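Filed under: Workbench Diary, Robots & Learning
5 min read

January 27, 2023

Cold feet all day again because the heating in the Drillusstead unit only seems to warm the ceiling. I've taken to wearing two pairs of socks and my boots feel a size too small. Anyway! We are properly under way with the bag task, and I want to get this down before I forget which parts were hard.

The aim for this batch is 300 good runs of "pack the shopping bag", all driven by hand. I sit at the leader arms, the follower arms copy me, and every joint angle and every camera goes into the file along with whatever daft thing I did that second. Then the lot goes over to Karkholm for the training side. They have 563 runs from us already, but those were all blocks and cups, and a cup is a lovely well-behaved thing next to a paper bag. A cup stays where you left it. A paper bag has opinions.

I'd thought the sweets would be the nuisance (crinkly, slippery, a slightly different shape every time you let go of one) and the bag would be the easy half. Completely the wrong way round. A sweet packet you can just pinch anywhere near the middle and up it comes, most of the time. With the bag you have to get one finger inside the mouth and one outside, and from where I sit the two layers of paper look like one. I must have pinched both together on half my early tries, and then of course nothing opens and I've made a very nice recording of a robot holding a bag shut.
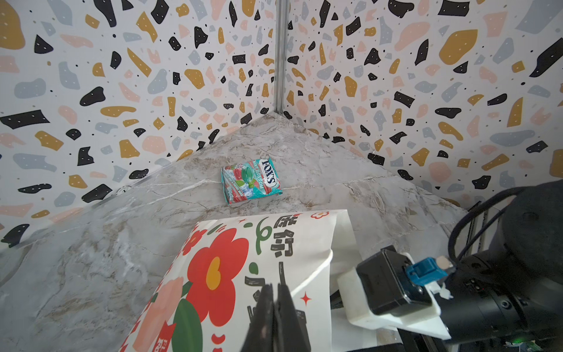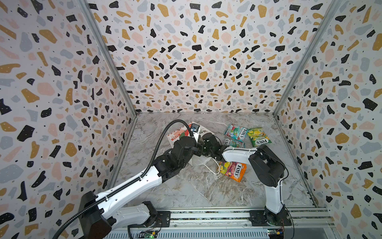

What helped in the end was slowing right down at the start. I'd been rushing the first few seconds because they felt like the boring bit, all approach and no action, and then dithering once the grippers were at the paper. Tang, which is what we call the training setup (after the orange drink, long story, don't ask), is very good at learning dithering. If I hover for four seconds trying to make my mind up, it learns to hover for four seconds too, and then it hovers for ever. So now I do my thinking before I press record. Hands on the leaders, look at the wrist view, look at the overhead view, decide which arm holds and which arm opens, breathe out, go.

The other thing I've changed is how I lay things out between runs. I was putting everything back in more or less the same spot without noticing, because that's what hands do when you let them. When I played back yesterday's files at double speed the table hardly changed from one to the next, which is hopeless. I've now got a scruffy list of starting layouts taped to the desk and I work down it whether I like the next one or not. Some are horrible. There's one with the handle pointing away from me that I have come to dread, and I'm fairly sure it's the most useful of the lot.

I'm keeping the fumbles as well, within reason. If I drop something and pick it up again cleanly, it stays in, so the thing can see what getting out of trouble looks like. If I knock something clean off the table, or find myself swearing at it, it gets binned. Ended today on 49 keepers, and my right shoulder knows about every one of them. I raised the chair after lunch and that was better. Should have done it in November when we moved in, but there we are.

Ovbridge want to see 2 arms doing the whole job by themselves at the next visit, bag open and everything in. I've said maybe. The blocks took far longer than I promised, so I'm not promising this time, and I've put the word "maybe" in writing so they can't pretend I didn't.

Tomorrow: more of the awful handle layout, first thing while I'm fresh. Need to buy fresh tape for the list, and thicker socks.

Last updated: the same evening, to fix a typo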